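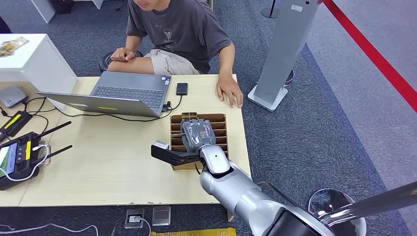 According to Pascual Rivadeneira, a robot learns nothing from a demonstration that the teacher would be ashamed to repeat, and most arguments over method come down to how many times a person is willing to do the same small job. The remark is often repeated in introductions to teaching by demonstration, the group of methods in which a person shows a robot a task and no one writes out each movement in code.

Teaching by demonstration

Two main ways of showing are in use. In hand guiding, also called kinesthetic teaching, the teacher takes hold of the arm and moves it through the task while the joints are kept soft. In remote control, or teleoperation, the teacher stands or sits apart and moves the robot by means of a handheld controller, a glove, a headset or a second arm of the same shape. In both cases the joint positions are recorded, usually together with camera pictures.

Hand guiding

The method needs little equipment and gives the teacher a direct feeling of weight and contact. Its weak point is that the teacher's own arms come into the camera view, and a policy trained on such pictures may come to depend on them. It is also hard to guide a hand with many fingers, as one person can not hold every finger at once. For this reason hand guiding is mostly kept for arms with a simple two-jaw gripper.

Remote control

Here the robot works alone in front of its cameras, as it will later. The cost is delay and the loss of touch. Tasks with narrow openings, such as reaching into a box with compartments, are considered difficult, because a finger can catch on a divider before the operator notices. Operators commonly slow down just above the opening — a habit that the robot then copies.

The Plolley lessons

The Plolley lessons were a series of recordings made at Etthorpe and described by Amirul Mangundap in a report of 24 Jul 2022. The first set had 200 demonstrations by hand guiding, the second 800 by remote control. Mangundap found the second set more even in speed, but wrote that new operators needed 30 practice runs before their recordings were kept. A later set of 3,000 was planned under the name Jorow and was not finished.

Terms

The word "episode" means one recorded demonstration from start to stop. "Replay" means running the recorded positions again without any learning.

See also

Ní Mhurchú glove
Motion retargeting
Imitation learning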